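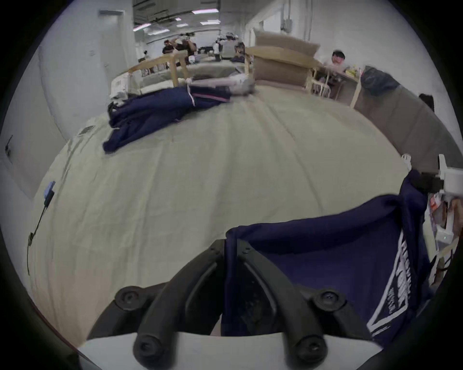
Flaltar G5 hand-held gripper, navy garment on the right finger.

Flaltar G5 Hand-Held Gripper
Fingers, mounts and routine care

Part no. 1891
Supplied by Wirkis
Page last revised Tuesday, August 13, 2024

Overview

The G5 is a two-finger gripper carried by hand, used for cloth, clothing and other light goods. The fingers are black, curved and angled inward so that the tips meet ahead of the body. Each finger sits in its own mount and is held by four round-head screws. The housing is white and stays below the fingers in normal use. Left and right fingers are mirror parts and cannot be exchanged.

Specifications

Fingers: 2, curved, replaceable as a pair
Finger screws: 4 per finger
Mass with fingers fitted: 329 g
Service interval: 200 hours of use
Full inspection: every 5 service intervals

Fitting the fingers

Switch the unit off and open the jaw by hand to its stop. Set the finger in the mount with the curve facing inward. Start all four screws by two turns each before tightening any of them. Tighten in a diagonal order, first until the heads touch, then with the driver supplied. Repeat for the other side.

Close the jaw slowly. The tips should meet along their full width. If one tip leads the other, loosen the four screws on that side, press the finger back against the mount shoulder and tighten again. Do not correct a tip offset by bending the finger.

Set the zero point after any finger change. The stored value belongs to the old pair and will give a false opening width — usually too wide.

Working with garments

Take a single fold of fabric between the tips and lift before moving sideways. Heavy cloth will drape over one finger as it comes up. This is acceptable as long as the fabric stays clear of the gap between finger and mount. Printed panels slide more than plain knit, so grip beside the print where the garment allows it. Keep drawstrings and loose trim out of the jaw.

Routine care

Every day: wipe the inner faces of the fingers with a dry, lint-free cloth. Pull out any thread caught at the finger root with tweezers. Compressed air drives lint into the slide and must not be used.

Every 200 hours: check all eight screws, check the tips for rounding, and run the jaw through its full travel with the power off. Travel should feel even from stop to stop. A rough spot near the closed end points to lint in the slide — remove the fingers and brush the slide clean.

Replace both fingers when either tip shows a visible flat or a crack at the screw holes.

Spare parts

Finger pair, curved, black
Finger mount, left or right
Screw set, round head, black
Wei slide brush
Waveo zero gauge

Service contact: Roald Eklund, Wirkis parts desk. Questions on zero setting go to Torbjørn Viklund. Quote the part number and the hours shown on the unit.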